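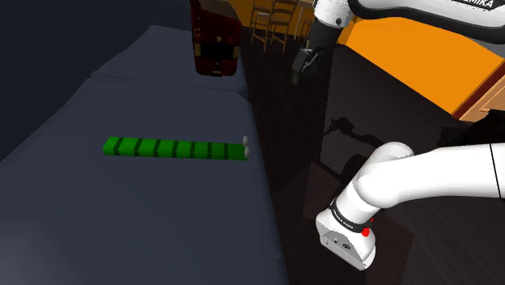
Morfudd Prydderch writes that last month's item on log retention dealt with how long to keep logs and how to stop people altering them, and left out what is in them. She had just searched one quarter's worth of application logs at her own site and found 413 live access tokens, all in plain text, all readable by anyone with an account on the log server.

It is a fair complaint, so the September item goes back over the ground.

How secrets get into logs

Very few programs set out to log a password. The usual routes are indirect.

The first is the URL. Web servers and proxies record the request line by default, and the request line includes the query string. If an application puts a session token, a password reset code or an API key after the question mark, a copy goes into the access log of every server that handles the request in readable form. TLS protects the data between the two ends of a connection, but it has no effect on what either end writes to disk afterwards. The same string may also end up in browser history and, depending on the referrer policy in force, in the logs of other sites.

The second is the error handler. A request fails, the application returns a 500, and a helpful piece of code writes out everything it knew at the time: headers, cookies, form fields, environment variables. The Authorization header is in there, and very often the database password too. Faults of this kind are easily missed in testing, where few requests fail and the credentials are dummies.

The third is debug mode. Somebody turns it on to chase a fault in the evening and the setting is still there a year later. Many HTTP client libraries will print full outgoing headers at their most detailed level, which means the logs hold credentials for other people's services as well as your own.

Command lines are a lesser cause but turn up often in scheduled jobs. A password given as an argument can be seen in the process list while the job runs, and is recorded again if process auditing is switched on.

Why it matters more than it used to

Log files once stayed on the machine that wrote them. Most are now shipped to a central store, indexed, copied to backup and in some cases passed to an outside support firm. Access to the store tends to be wide, on the reasoning that logs are only for reading. A token that was meant to be held by one client and one server is then held in five or six places, with a lifetime set by the retention policy.

An intruder who gains read access to the store does not need to break anything further. Searching for "Bearer" or "password=" takes seconds. The sign-in that follows uses a valid credential and will not look like an attack unless somebody is watching for a change of address or client.

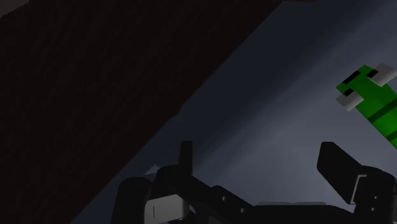
Computer render: bright green object on the right, blue-grey surface behind.

Finding what you already have

Start with a search, before changing any settings. You want to know which programs are responsible, and a clean-up run too early will remove the evidence.

Digby Hollis has supplied the method used at Vodedico, where the central store runs on Bellis. He takes a sample of 2,000 lines from each log source and runs two passes over it. The first pass looks for known words: token, secret, passwd, apikey, Authorization, Set-Cookie, and the header block that begins a private key. The second looks for long unbroken runs of letters and digits, with the threshold set at 40 characters. Anything found by the second pass and missed by the first is checked by hand.

Expect false hits. File hashes, commit identifiers and trace IDs all look much like keys to a pattern match. Hollis keeps a list of the fields known to be harmless and excludes them by name. He advises against excluding a whole source, however noisy – the noisy ones are often where the debug output is.

Two points on handling the results. Do not paste the matching lines into a ticket, or you will have made another copy. Record the source, the field and the time, and leave the value where it is. And limit the report to the people who will be revoking the credentials.

Revoke first, clean second

Once a live credential has been found in a log, treat it as exposed. Revoke it and issue a new one. Deleting the line does nothing about copies already in backups, exports or someone's downloads folder, and it may breach whatever rule you have on keeping logs unaltered.

After revocation, check the sign-in records for each credential over the period during which the line was readable. Only then decide whether the old log data needs to be removed. With short-lived tokens that have expired, the case for removal is weak. Passwords are a different matter, as users reuse them elsewhere and revocation at your end does not help with that.

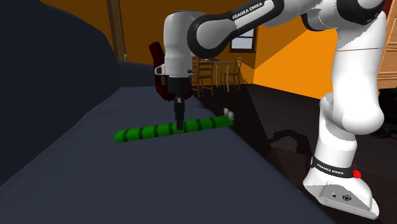 Stopping it at source

Masking can be done in the application, in the shipping agent or in the store. The earlier, the better. A rule in the store leaves the value on the original machine and on the wire in between.

In the application, use a list of permitted fields. Lists of forbidden ones go out of date as soon as a developer adds a header with a new name. Move tokens out of the query string and into a header or the request body, and then confirm that the header or body is not being logged either. Reset links in email are the awkward case: make the code single use, give it a short life, and mask that path in the access log.

In the shipping agent, add a masking rule as a second line of defence. Readers on Flonomura should note that its masking rules are applied in file order and stop at the first match, so a line holding two secrets will have only one of them masked. Prydderch got round this by chaining two filters. Revwood applies every rule to every line and does not have the problem, at some cost in processor time on busy hosts.

For scheduled jobs, pass credentials through a file with tight permissions or through a secrets manager.

Finally, plant a test value. Send a request containing a made-up token through each application, force an error, and search the store for the string the next morning. Repeat after each release. Masking rules for Bellis, as used by Hollis, can be had by replying to this newsletter; please state which version you are running.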